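Home | Stories | Archive | About | Submit

Flour Night

By week three of robot club I had flour in my phone case, my left shoe and (somehow) the zipper of my pencil pouch. Our team was called Busby, after the arm, and Busby had one job for the Kirnent Cup: help make a dough. Adomaitis High had a robot that played checkers. We had a teal basin and a dream!

I was on code, so I sat on the floor with the laptop and yelled numbers. 140 was too low. 200 was way too high – the whole arm shuddered and my teammates all went quiet.

"Try the cup again," said our captain, who had stopped blinking sometime after dinner. 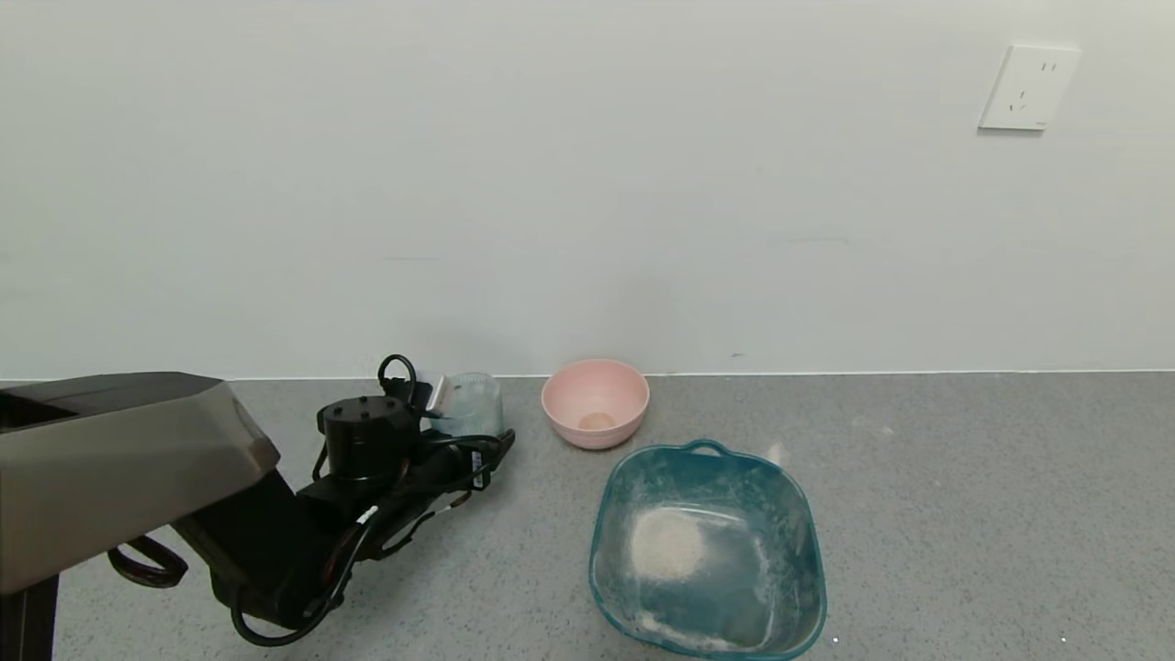 I typed 329 because it was my locker number and I was out of ideas. My mom had texted twice. I told her ten more minutes, and I think we both knew what that meant.

Busby twitched. Then it stopped, and the error log filled up with the same line over and over, and our captain lay down flat on the tile next to me. We stayed there a while and talked about the regional in January, and whether the bus would have heat this year, and whether I should have joined choir.

"Run it once more," she said to the ceiling.
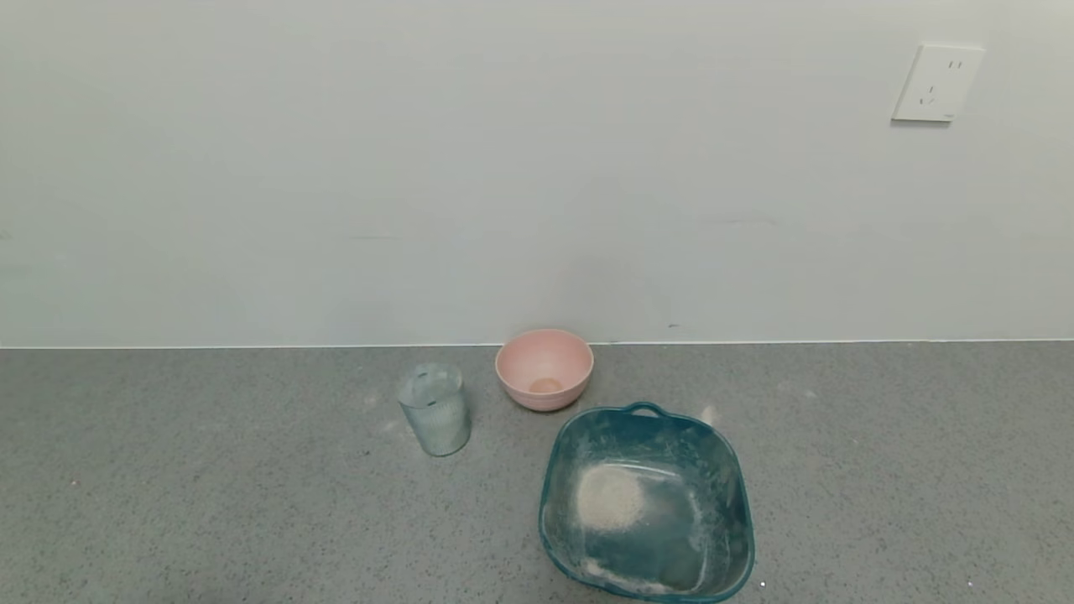

What happens if the arm misses on the day?

You get one restart, and the clock keeps running.

I knew that rule by heart. I read it out loud anyway, all of it, while she pulled her hair back and got up. Then I changed one number and pressed enter.

Recent stories
The Studov Bus
Locker 441
My Sister's Submarine
Choir Kids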